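Ticket 116: arm drops out with a force limit stop when pulling cabinet door
Product: Mevari wrist and gripper, Listero controller
Site: Grirnham, test kitchen
Status: Closed (reopened twice)

Opening post

Hi all, me again. The kitchen arm has started tripping out halfway through the door pull and I can't get it to behave. It approaches fine, closes on the handle fine, starts to pull, and then stops dead with a force limit message. It hasn't thrown anything or hurt anyone, it just sits there holding the handle until I let it go from the pendant. It began on Saturday morning. Before that the same routine had run for weeks without me so much as looking at it.

Out of 17 tries this morning it stopped on 11. The other six opened the door as if nothing was wrong, and that's the bit that's driving me up the wall. If it failed every time I'd have a clue where to look!

What I've tried so far: restarted the controller, restarted the arm, reloaded last month's settings, homed everything again. No change. I've also opened and shut the door by hand a good few times and it feels perfectly normal, no sticking.

Update, same day, 14:20

Ocampo support came back quickly (thank you) and asked whether the hinge could be stiff. I hung a luggage scale off the handle and pulled, and the reading is well under the limit we set, so I don't think it's the door. They also asked me to send the force log from a good pull and a bad one, which I've done. In the bad one there's a sideways push building up before the door has moved at all. The good one has hardly any.

So the arm is leaning on the handle before it pulls. My first thought was that the wrist was out of line, so I ran the alignment check, and it passed. Ran it again because I didn't believe it. Passed again.

Update, next morning

Had a proper look at the grip position with the arm stopped and the drive power off (I'm not putting my head near it otherwise, and please don't you do it either). 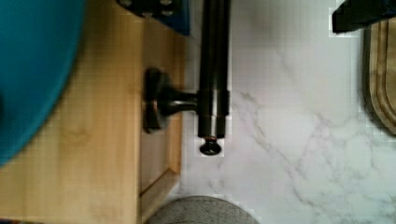 The handle is a straight bar held off the wood by a short post, with a thicker collar where the two meet. The taught grip point is meant to be on the plain part of the bar, well clear of that collar. When I compared the saved point with where the gripper ends up on a bad run, it had crept along the bar towards the collar. If one finger closes on the thick bit and the other doesn't, it's going to shove sideways, and there's my sideways push.

What I couldn't work out was why it crept on some runs and stayed put on others. I moved the grip point further down towards the end cap and got a clean set of pulls, so I closed the ticket. Bit smug about it too, I'll admit.

Reopened, two days later

It's back. Not as often, but it's back, and now when it slips it goes towards the end cap, which I like even less. Had a pull where it came off the bar altogether and the arm jerked back before the stop kicked in. I've dropped the speed right down and put the barrier across, and anybody working in there has been told to stay the far side of it while a run is going. Please can we treat this one as a safety matter now and not just a nuisance.

Support suggested checking the finger screws. I'd checked them. Support suggested checking them again, with the torque driver this time and not a hand key. Fair enough: one of them took nearly half a turn. It felt tight by hand but the finger could rock very slightly once there was load on it. I've done both sides up properly and put a paint mark across each screw head so we can see if they move.

Reopened again, the following week

Don't panic, it's a small one. The pulls are good but the arm was stopping at the very end of the swing. That was me. When I moved the grip point I never moved the release point to match, so it was letting go late and dragging the handle. Corrected, saved, and I've put the old settings in a folder marked old so I stop loading them by mistake.

Closing notes

Cause: loose finger screw letting the grip wander on the bar, made worse by a grip point I'd taught too near the collar to begin with.

Fixed by: screws torqued and marked, grip and release points taught again, force limit left exactly where it was. I did get asked whether we could just raise the limit. No, please leave it alone, it was the only thing doing its job.

Still to do: add the screw check to the Monday list, and 2 spare finger screws on order because the one that worked loose has a slightly chewed head. Barrier stays up until they're fitted. I'll post on here if it trips again before then.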